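Jirham parts tray, reviewed after a month in our shared workshop

I've put off writing up the Jirham tray because I wanted to live with it a while first, and June got away from me (doesn't it always?). Our build is a two-arm station for putting desktop PCs together, and Merja Karppinen talked me into trying this tray for the loose parts.

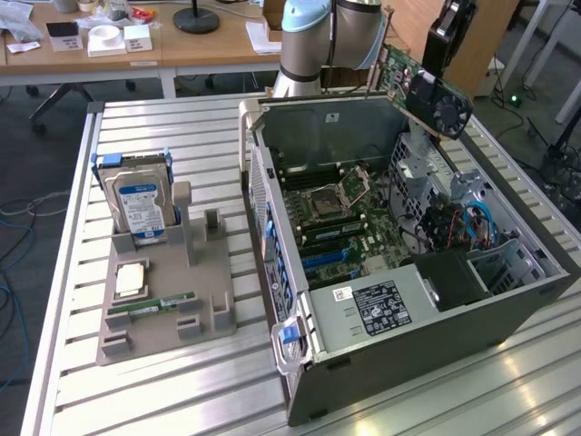
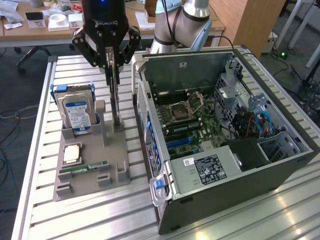
The drive, the processor and the memory stick each in their own spot on the tray, with the open tower alongside.

Well, I'm fond of it! The square processor pocket is my favorite bit, and after nearly 100 runs it still fits as snugly as it did at the start. The memory slot was a touch tight for us, so I sanded it for a few minutes and it's been lovely ever since. Instructions are thin, mind you, and I'd have liked a spare in the box. Still, I'd buy it again.

43 comments | 2,953 shares
Contact | © Bekutwood | Back to top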